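Left hand gripper drops cloth, right one is fine. Calibration or something dumber?

ostex_bench_2
Posted Dec 15, 2019

We have a pair of Grastden hand-held grippers at a folding station. Cloth goes in the basket, cloth comes out of the basket, everybody lives a rich and full life. Since November the left one has been losing its hold on thin fabric. It closes, it looks closed, you lift, and the cloth stays on the board as if you had never met. The right one works fine with the same fabric.

So far I have run the zero routine 3 times, swapped the cables left to right (the fault stayed with the gripper), and wiped the pads with a dry rag. The logged jaw position at full close is 12 counts on the left and zero on the right. The manual has 52 pages, and the one on jaw care says "inspect regularly." Inspect for what, it keeps to itself.

Is this a pad problem or do I have to send it in?

vasel_nights
Swapping the cables was the right test, so forget the cables. Those 12 counts are your answer. The jaw thinks it's home and it isn't. On ours it was lint packed behind the pad, a felted little brick of it.

Power off, unplug, take the pad screws out, and pick the channel clean with something plastic. Don't use compressed air unless you want the lint moved somewhere more expensive. Put the pads back, snug and no more, then zero it with the jaws empty. Ours went from 37 counts to zero, so yours is a mild case.

For the check afterward, use the most annoying fabric you own. Stiff cotton will pass on a bad gripper all day. I put the cloth in a heap by the basket and go straight down on it with the left, right one parked near the corner of the board:

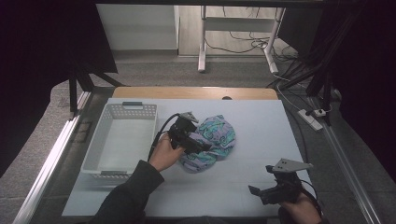 Left gripper over the test cloth, jaws down, right one waiting its turn.

Try ten lifts from different folds. If it still slips with the count at zero, the pads are worn and you need new ones.

quartey_fan
just buy new pads, life is short

ostex_bench_2
Lint. Quite a lot of it, and purple. Reads zero now and I've got new pads on order anyway, so you both get to be right.

Contact us | Copyright Quartey Help Boards | Back to top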